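Wakby Bin Station Kit, simulation package: notes after three months

Posted 30 Nov 2024 by Mandla Naidoo

I bought the Wakby bin station kit in August, simulation package first, hardware to be decided later. The seller is Morik, who distribute it for a small outfit called Brarer. The kit covers a narrow job: a robot arm stands next to a plate, the plate carries bins with handles, and the arm works the handles. You get the model files, a scene with a table and a room, a set of scripted motions, and a test runner that logs results to plain text.

My reason for buying was dull. We have a parts cell at work that needs small containers opened and closed between batches, and I wanted to know how much trouble the handles would be before asking for money. The hardware version needs a purchase order. The simulation package fits on a company card.

Installation

The package unpacks to a folder with the scene, the meshes, the scripts and a PDF manual. It took me most of an afternoon. The manual lists the physics engine version in one chapter and a different version in the appendix — the appendix is the correct one. The arm is imported separately, so if you already have a model of your own robot you can use that, provided the flange frame follows their convention. Mine was rotated by a quarter turn and the first run sent the gripper straight into the table. The fix is one line in the config file. The manual gives the convention as a table of axes with no drawing, and I misread it twice.

The scene

The station is modeled as a single plate with four bins along one side and a rail of red markers along the other. Each bin is a separate body with a divider inside it and a yellow handle on the side that faces the rail. The dividers are part of the collision geometry, so anything you drop in from above can catch on them. I like that. A lot of vendor scenes use a plain box with a lid and leave the awkward parts to the customer.

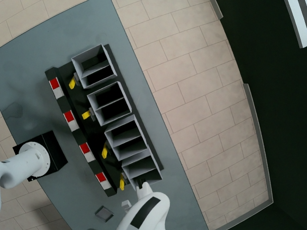 The approach to the last bin is where I spent most of my time. At that end the forearm comes in low and the wrist has little room to turn before the planner starts complaining. The scripted motion from Brarer handles it by approaching from outside the plate and closing on the handle at a slant. It works, but it is slow, and if you move the arm base even slightly the slant has to be taught again. The other bins are much easier.

I wrote to support about this and got a reply from Trygve Grønli, who maintains the motion scripts. He suggested raising the base and lowering the approach speed to 50 percent. Raising the base helped. Lowering the speed made no difference in my logs, so I put it back to 80.

Results

I ran 100 cycles per bin with the stock scripts and the default friction values. The first three bins completed every cycle. The last one failed 7 times, always in the same way: the fingers closed on the handle too near its end and slid off during the pull. With the base raised, the same test had no failures. I then dropped the friction on the fingers by half to see what would break, and the failures came back on that bin and appeared on the one next to it. Anyone planning to use worn or oily finger pads should run that test on their own setup.

These are simulated numbers. The contact model treats the handle as perfectly rigid, and a molded handle on a real bin will give a little. I expect that to help in some positions and hurt in others, and I have no data either way.

Rendering

The renderer is adequate. Shadows inside the bins are very dark with the default light, and a camera looking down into them gets almost nothing to work with. If you plan to train or test any vision on this scene, add a second light before doing anything else. Colors are set in one file and can be changed without touching the meshes. The room around the table comes with a tiled floor and walls, and switching it off saves some rendering time.

Things I would change

The test runner stops at the first planning error and does not skip to the next cycle. For overnight runs this is a nuisance. I wrapped it in a short shell script that restarts it and appends to the same log.

The bins cannot be resized in the config file. Brarer sells other sizes, and the price list shows them, but each one is a separate download with its own license key.

The license is tied to one machine. Moving it took two emails and a day of waiting. Morik were polite about it, but I would have preferred a button.

Compared with the Sugiyama package

I had an older Sugiyama station model on the same machine and ran both for a week. Sugiyama has the better manual and a proper installer. Its handles are fixed to the bin as one piece, though, so you cannot adjust their angle, and the scripts assume Sugiyama's own gripper. The Wakby kit lets you edit the handle bracket as a separate part — I tried a steeper angle on the last bin and got a cleaner grip, even with the base at its original height. That one feature decided it for me.

The purchase request for the hardware plate went in last week, with the steeper bracket written in as an option. If it gets approved I will run the same cycles on the real one and post the logs in the same format. The wrapper script and my config changes are available by email. Please say which version of the package you have, as the config keys were renamed in the last update.

Contact: use the form on the About page | © Mandla Naidoo | Back to top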